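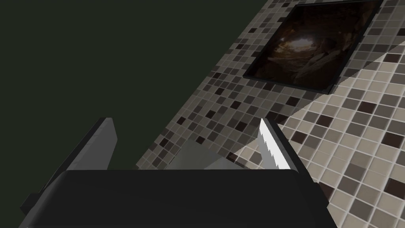 Faut-il acheter toute la vaisselle avant d'emménager en résidence universitaire ? Attendez d'avoir vu la cuisine commune, une casserole et un couteau suffisent pour la première semaine.

Accueil | Logement | Cuisine | Budget | Contact

2023-07-29 – par la rédaction d'Ulier
Lecture : 3 min

Chaque été, les magasins ressortent leur « pack étudiant ». Celui de Warnmont annonce 30 pièces. J'ai compté sur les doigts d'une main celles qui ont servi chez nous après décembre. Le presse-ail, je le cherche encore.

La poêle
Une seule, de taille moyenne, avec un couvercle. Les revêtements dits « à vie » me laissent froid : dans une cuisine partagée, quelqu'un finira par y passer une fourchette. Prenez-la bon marché et rangez-la dans votre chambre.

Le frigo collectif
Les étiquettes avec prénom ne protègent pas grand-chose, surtout le fromage. Un sac opaque fermé par une pince marche un peu mieux – un peu. Notez quand même la date d'ouverture dessus.

Les pâtes
On lit partout qu'il faut 300 g pour deux. Avec une sauce un peu sérieuse, 200 g nous ont toujours suffi, et il n'y a pas de restes à oublier au fond d'une boîte.

La plaque qui chauffe mal
À la résidence Imrie, il fallait presque 30 minutes pour faire bouillir une grande casserole. Faites chauffer l'eau à la bouilloire, puis versez. Vérifiez d'abord que le règlement autorise la bouilloire en chambre.

Les produits miracles
Le spray Kanov pour évier ? Testé, pas convaincu. Du liquide vaisselle, une éponge à soi, et on rince.

Pour les torchons, deux – l'un sèche pendant que l'autre sert.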